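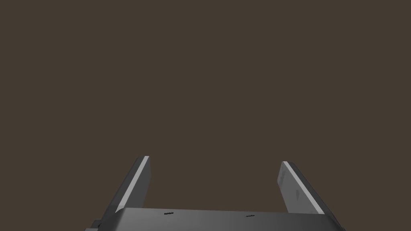
Search this diary Go

Second day on the equipment list. The Putonico quote came in before breakfast and is higher than the one I planned around. The gripper itself went up only slightly. The increase is in the coupling plate and the cable set, both of which were bundled last year and are now separate lines. Total for one gripper, delivered: 2,784. That uses up the end-effector line and takes a piece out of the spares.

Options as I have them tonight:

1. Putonico, as quoted. Parallel jaw, stroke wide enough for everything on the parts list. Lead time 22 working days.
2. Jinus, cheaper, shorter stroke. Needs an adapter we would have to make or buy. No lead time given, only "in stock soon."
3. Buy nothing this quarter. Keep the simulated cell going and put the money into fixtures.

I was leaning toward 1 until I went back over the parts list. The plates are the problem. I had been choosing the gripper by jaw opening, but a flat plate lying on a flat surface doesn't need a wide opening. It needs thin fingertips and some way to get under or beside the edge. Both quotes have the same fingertips as standard. Thin ones are an extra on the Putonico and not offered by Jinus.

Wrote to Putonico asking for the price of fingertips alone, without the gripper. Should have asked that first.

Also moved the compute line. The workstation can render the cell with every part loaded, slowly. I had budgeted for a second card and am taking it out. Overnight runs are fine at the present speed, and during the day I mostly load one or two parts.

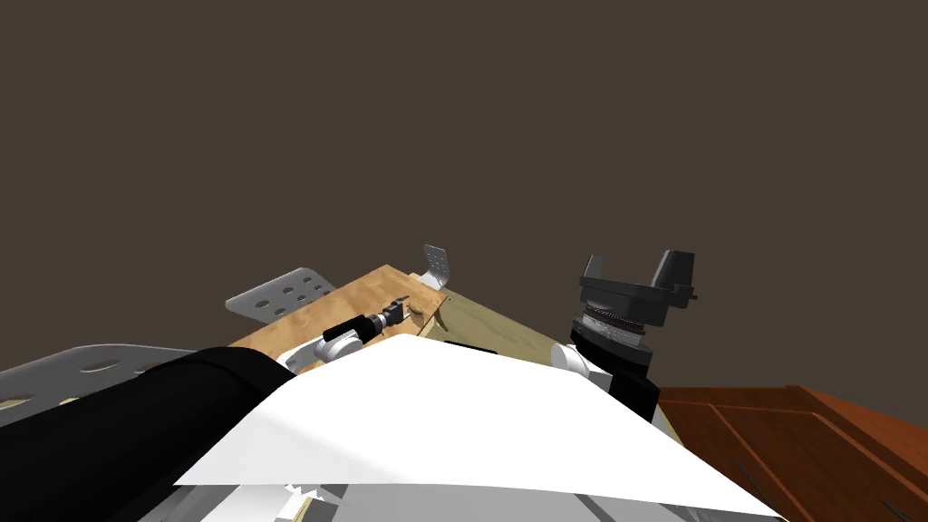
Drukau, November

Full layout loaded today, with the perforated plates, the plywood board, the bracket and the large white sheet. I wanted to see how much room is left when everything is in at once, before I commit to a table size.

Not much. The sheet lies across part of the board and takes up the area in front of the gripper. If the real cell gets a sheet this size, the table needs to be one size up, and the larger Innes frame is more than 300 over the one on the list. Cutting the sheet down costs nothing. I changed the plan to a smaller sheet and left the table alone.

The wrist clearance worries me more. The arm is raised with the jaws open, and I still have to think about what it would brush against on the way down. A camera on a mast would help, and I have no mast in the budget. Added one, small, and took the same amount out of the parts bins. We can use cardboard trays for the bins until spring.

Current state of the list, in order of purchase:

Table frame, Innes, standard size. Order now.
Fixture stock: plate, board, brackets. Order now, local.
Camera mast. Order now.
Fingertips, thin, 2 pairs. Waiting on price.
Gripper. Hold.

The gripper being last looks odd for a robot cell, but the old one closes and opens and its mounting pattern is known. I would like to spend a month finding out what it can't pick up before paying to replace it.

4 p.m. Jinus replied. Stock now "expected." Crossed them off.
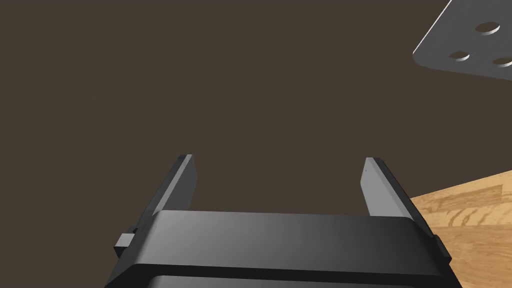
Wrist view, jaws open, plate and board off to the right.

Evening. Checked the hole spacing on the fixture plate against the supplier's drawing and found I had entered it from the wrong revision. The model needs redoing, and the order for plate stock waits until it is done. Everything else on the "order now" list can go out in the morning.

Fingertip price still open. If it comes in under what I freed up from the graphics card, I'll take both pairs.

Comments (3)

guest: We run the standard Innes frame. Get the leveling feet with it, they are a separate line and easy to miss.

benchnotes: How are you allowing for wear on the fingertips? We put ours under consumables and it made the yearly request much simpler.

guest: Same story here with the cable set. Ask for the short one, it is priced differently.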